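Time offsets, again

Posted 14/01/2021 in Software

I spent most of the week on the sync code in Skoser, the small tool I use to line up the camera streams before anything goes to training. The old version matched frames by arrival time. That was fine on the Langlois machine, where everything went through one card. On the new machine in Brumness the head camera and the gripper cameras come in through separate drivers, and the gap between them drifts.

In September I measured it at 21 ms and put that in the config as a constant. By the end of a long recording it had grown to 70 ms. At normal hand speed that is enough to put a gripper in the wrong place relative to the board, and the policy learns to close its fingers late.

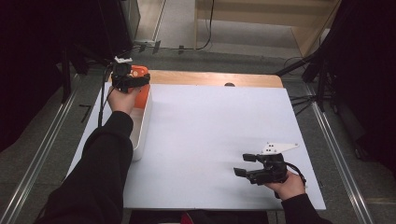
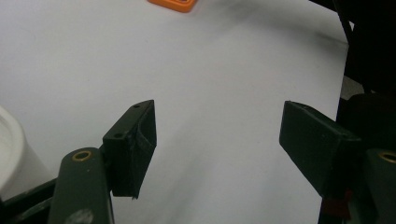 Head view first, then the view from a gripper camera.

The new version does three things. It reads the hardware timestamp where there is one, fits a straight line between the two clocks, and fits it again every 400 frames. If the fit is poor it drops the whole segment and writes a line to the log. I did try a proper filter, but it was slower and the results were the same to within a frame.

I ran it over 123 old episodes in the Roresum set. Most came through clean. The bad ones nearly all had a gap in the first few seconds — the driver hands over stale frames while it warms up. Skoser now skips those by default, and there is a flag to keep them if you want the old behaviour.

Still to do: the viewer draws both streams on the head camera's clock, so the gripper trace looks jumpy when you scrub backwards. The data is fine, it is only the drawing. I will look at that after the config loader.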